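Second gripper or second arm? Budget due in April

tobi_lawal
We have a small bench arm (Jidow, the desktop one) that sorts and moves soft items between trays. I've got 703 pounds left in the equipment line and it has to be committed in April or it goes back. Choices as I see them:

Soft finger set from Dravetti, 300
Used Boreck arm, 600, no gripper, no power supply

I'd lean towards the Boreck so we can run 2 stations. Anyone done this?

d_esposito
Don't buy a bare arm with your last money. By the time you've added a gripper, a supply and a mount you're well over 703. I did the same with a Boreck and it sat in a cupboard until the next budget.

Titilayo A.
Agree about the cupboard. But I wouldn't rush into soft fingers either. What are you picking up, and what are the fingers like now?

tobi_lawal
Modelling clay at the moment, in balls. Hard black fingers, the ones on it now. View from the wrist camera:

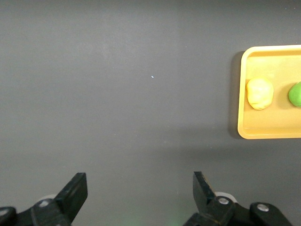
Wrist view, gripper open, clay in the yellow tray on the right.

The worry is dents. We want to put the same ball down in the same shape we picked it up.

Titilayo A.
Thanks, that helps. There's a wide gap between the open fingers, so getting them around a ball shouldn't be your problem. I'd try limiting the closing force first, which costs nothing. If your controller can't do that, then buy the Dravetti set.

sang_m
I'd go the other way. We ran soft fingers for a year on dough and they needed replacing twice. Nobody had put spares in the budget. Whatever Dravetti quote you, ask what one replacement pair costs and how long it takes to arrive.

d_esposito
Dough is sticky though, clay less so. Ours have lasted fine on clay.

sang_m
Depends on the clay. Some of it is oily and that's what did for one of ours. Still say ask for the spares price.

Abimbola Akpan
Has anyone here bought from Setiawan? They do plain rubber pads that screw on to hard fingers. Much cheaper than a full set, and you could put the rest towards a power supply now and the second arm next year.

tobi_lawal
Hadn't looked at Setiawan. Do the pads make the fingers thicker? I don't want to lose much opening.

Abimbola Akpan
A bit, yes. Measure your widest ball first.

d_esposito
Pads are fine, but I wouldn't buy a supply for an arm you don't own. The Boreck might be sold by then and you're left with the wrong plug.

tobi_lawal
Fair point. I'll try the force limit this week, then get prices for pads and for the Dravetti set with one spare pair. The second arm can go on next year's list. Will post the quotes when I have them.

Contact the moderators | Copyright 2020 | Back to top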